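Does a Robot Surgeon Need a Babysitter?

You may have heard that robots do operations now. Be a little suspicious of that. The machine can't decide anything. A surgeon moves the handles and the arms follow. And before any of that, people like Iolo Powell have to get it ready.

Iolo looks after a machine called the Skonik. The company's leaflet says it "sets itself up." He laughs at that. His checklist has 7 pages.

First he looks at each tool. The wrist at the end bends because thin cables inside it pull, a bit like the strings on a puppet. Cables stretch. So every tool gets a limited number of uses, and then it goes in the bin, even if it still looks shiny.

Next comes the wiggle test. Iolo moves a handle a tiny bit left, and the tool should move a tiny bit left too. If it lags, he swaps the tool and starts again. The machine often says "OK" when he doesn't agree. He trusts his own eyes more.

Then the jaws. They must hold a curved needle without letting it twist, and they must let go when told.

Stitching with the tools, seen up close:
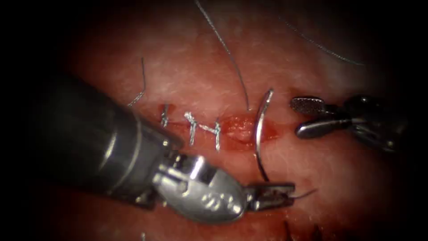
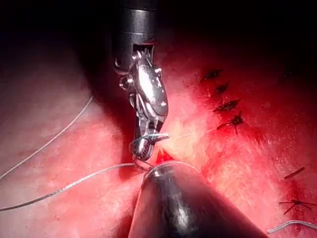
So when an ad says a robot never gets tired, ask who checks the cables. Robots don't yawn, but their parts do wear out. Iolo's logbook has 957 entries, and plenty of them say the same boring thing: tool slow, tool changed, tested again.

Ask what it costs, too. Iolo's hospital pays for a repair visit 2 times a year, whether anything is broken or not.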